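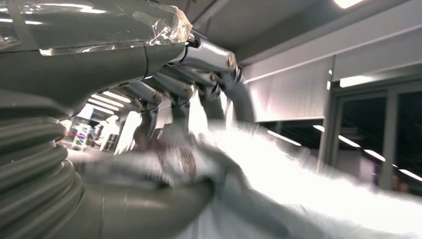

March 30, 2019. Notebook, packing cell, budget for the second station.

Spent the morning on the spares line, the part of the request I keep putting off. The Lilberg quote covers the arm and one pair of hands and says nothing about what wears out. The fingers go right down into the bunched white material, and all those little screws and hinge pins at the knuckles are bare metal. I want a full set of finger joints on the shelf before we sign for anything else. Lilberg lists a joint kit at $191 per finger. Four fingers and a thumb on each hand, two hands, so ten kits, $1,910. Put it down as its own line so it doesn't get cut along with "misc."

Sleeves: the silver covers over the forearm and wrist are not in the quote either. Asked Lilberg if they are sold separately or only with the arm. No answer yet. Leaving the line open with no number in it.

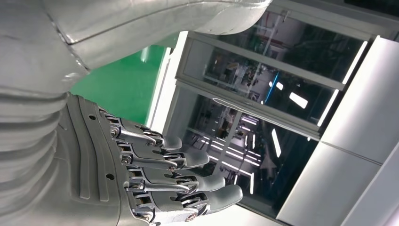
Right hand, back plate and finger linkages. Kit covers links, pins and screws for one finger.

Looked at whether we could get by with a simpler gripper from Unora on station two. It is $911 complete, so less than half the price of the joint kits alone. Against it: different mount, different controller, and we would be stocking two kinds of spares. I also don't trust it with thin mailers, but that is opinion, I have no test to point to. Ask Unora for a loaner before June. If they won't lend one I'd drop it.

Scanner column: Pillai wants $1,222 for the same model with the pad. Price is good until the end of June. The strip on the front telling you to put the waybill face up comes in Chinese only, so we need our own label for the second one. Label cost is nothing, just write it down so it gets done.

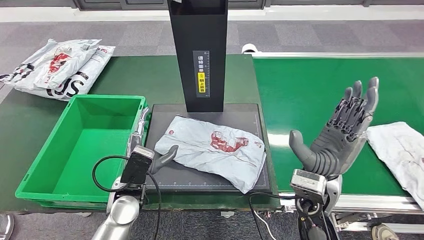
Station one: crate left, scan pad center, conveyor right. Layout to copy for station two.

Things to settle on layout before ordering the bench:
- same bench height, or the arm poses have to be taught over again
- crate stays on the left
- cable from the wrist modules: ask for a longer one, and clips along the front of the bench
- conveyor frame, check if Prukus can extend the one we have before we price a new one

Prukus did the first conveyor and still has the drawings. An extension would save a motor and a drive. It would also mean both stations stop when the belt stops, and I'm not sure I want that.

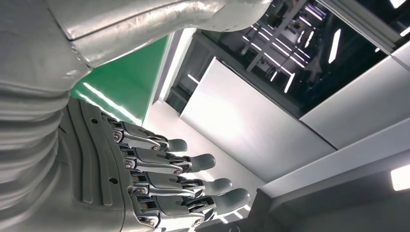 If we go with a separate belt, the power drop on that side has to be moved, and that comes out of the building budget and not ours. Need a yes on that in writing before the order goes in.

Where the total stands: joint kits $1,910, scanner $1,222, so $3,132 on top of the arm quote. Sleeves, bench and conveyor still blank.

To do: chase Lilberg on sleeves and lead time for the kits. Send Prukus the floor measurements. Ask Pillai if the mounting post is included, the quote doesn't say.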